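Print this page | E-mail this page

Perception and Planning for Shelf Tasks
Handout 5: from images to a grasp queue
Notes: Inna Hrytsenko. Corrections to Piret Vītola please, she keeps the master copy.

Carries on from handout 4 (calibration). If your extrinsics are still off, fix that first, nothing below will work.

1. What the planner wants

Not pictures. It wants a list of things it may reach for, each with a pose, a rough size, a confidence and a free direction to come in from. Everything in the perception stack is there to fill in that list. Keep asking of each module: which column does it fill? If none, switch it off and see who complains.

Four columns, then. Pose is the hard one. Size you can get away with being wrong on by a finger's width. Confidence is usually badly scaled (see 3). Approach direction gets forgotten and then bolted on the night before the demo.

2. Pipeline as used in the lab code

- grab colour + depth, check the timestamps match
- segment containers first, items second
- for each container fit a box, open side up
- for each item assign a parent container, or "none"
- estimate pose in the parent's frame, not the world's
- push to queue, sort by cost

Parent frame matters. Somebody nudges a basket, all the items in it move together, you re-fit one box and keep the rest. Doing it in world coordinates means throwing the lot away. The Jaltovitz code did it in world coordinates and spent most of its cycle re-estimating things that hadn't changed relative to each other.

Depth has holes. Perforated sides, shiny wrappers, black plastic. Don't fill them by averaging the neighbours, you get a soft ramp between the rim and whatever is behind it and the planner will happily plan through it. Mark as unknown. Unknown is treated as solid when moving the arm and as empty when scoring grasps. Yes that is inconsistent, it is on purpose.

3. Confidence

Raw network scores aren't probabilities. Calibrate on held-out crops, 644 in the course set, temperature scaling is enough. Plot the reliability curve before and after. If the after curve looks perfect you have probably calibrated on the training crops, go back and check teh split.

Threshold: start low, let the planner's cost term do the rejecting. High thresholds lose the half-hidden items, and those are the ones worth marks.

4. Cost

cost = a * travel + b * clutter + c * (1 - confidence)

Clutter = fraction of the approach corridor that is occupied or unknown. Start with a = b = c = 1 and change one at a time. Log every run. The Vasylenko simulator writes the terms out separately if you pass the verbose flag, the Meltance one only gives the total so you need to recompute.

Planner gets 64 samples per candidate, 100 if the first lot all collide, then it gives up and moves to the next in the queue. Time budget is 2000 ms for the whole queue. Giving up is a proper return value, handle it. Last August's group didn't and their state machine sat in REACH for ever.

5. Hands in the view
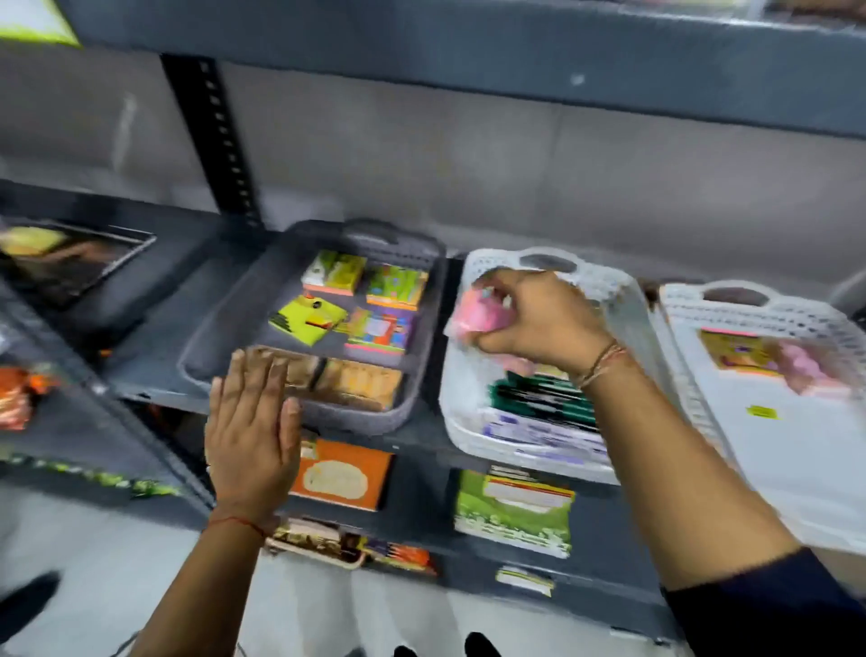
Self-masking is the step most people skip and then lose an afternoon to. Whatever is doing the reaching turns up in the camera, and the segmenter has no idea that it isn't stock. Take the left hand spread over the front of the grey basket: a single-view pose estimate for the two tan packs underneath it gets a chopped outline and comes out too small. The right hand is worse for tracking, as it is holding the pink item by the rim of the white basket, so hand and item want merging into one blob. Need two masks, hand and held, and the held one has to come off the queue and go on to the attached-object list. Sleeves count as hand. So do bracelets, our first mask left a thin line of "item" round the wrist.

With the arm you can render the mask from joint angles, dilate by a few pixels, done. With human demonstrations you can't, use the hand segmenter in tools/ and carry the last good item estimate while it is covered. Age it: confidence decays each frame, drop below threshold and it goes back to unknown.

6. To do before the lab

- add the held state to your item class
- unit test for parent = none
- run the Lutumville log with and without masking, bring both queue dumps
- read the notes on decay rates, we will argue about them

Decay rates: pick one, write down why. No marks for the number itself.

Print this page | E-mail this page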